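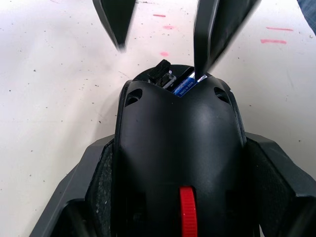
Ticket 103: Skanell wireless unit, intermittent power loss

Status: open, awaiting part
Site: Barkura, peripherals bench
Supplier: Plalik
Priority: 4

Reported fault

The unit drops out in use and comes back when it is tapped or tilted. The user changed the battery before sending it in and says this made no difference. No knocks or spills reported. The red wheel is said to work normally while there is power.

Initial inspection

Black shell, matt finish, red ridged wheel. The vent slots on either shoulder of the housing look clear. The battery compartment was opened at the bench. It takes one cylindrical cell, and the one fitted has a blue wrapper printed MADE IN CHINA. The cell was lying at a diagonal, with the metal contact at one end in plain view. Supply details for the cell are not known. It was not one of ours.

There is a small black tab standing above the rim of the compartment on the left, with a lighter grey bracket below it. The tab was left alone at this stage.

Step 1. Cell

Removed the cell and put it on the tester. Reading normal. Wiped both ends with a dry cloth and refitted it. The unit powered up, ran for 2 minutes, then cut out. Pressing lightly on the cell brought it back. Releasing it did not always lose power, so the fault is not fully repeatable.

Swapped in a known good cell from stores. Same result. The cell is ruled out and the original has gone back in. 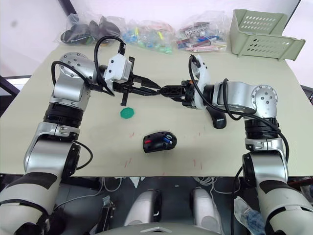 Step 2. Cross-interference

Power loss and loss of link can look the same to a user, so the link was checked separately. The receiver was moved to another port and the other wireless items were switched off. No change. With the cell held in place by hand the link stayed up throughout, including with everything switched back on. Link fault ruled out.

A note for whoever takes this over — there is more than one black mouse on the bench, including a Lenovo, and none of them belongs to this ticket. Please do not bag them together.

Step 3. Contacts

Spring tension felt weak compared with the Urban unit on the shelf. The contact was eased outwards slightly and the cell refitted. Dropouts went from every few minutes to 2 in an afternoon. Better, but not a fix.

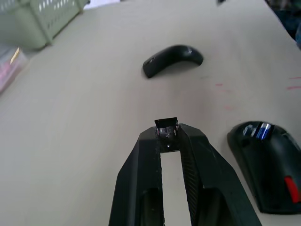
The small black plastic parts were then gone over under the lamp. One retaining clip has a hairline crack along its thin edge. It will still go on, but it can be rocked with a fingernail. No glue has been used, as the supplier will not accept glued returns.

Finding

Poor seating of the cell. Weak spring and cracked clip, in combination. Electronics not suspected.

Action

Replacement clip requested from Plalik. Contact spring to be changed at the same time if one can be had — otherwise refit, soak test overnight and log any dropouts here. The unit is to be stored with the cell out until the part arrives.

This site uses cookies to keep you signed in and to remember your ticket filters. By continuing you agree to our cookie policy. Accept | Manage settings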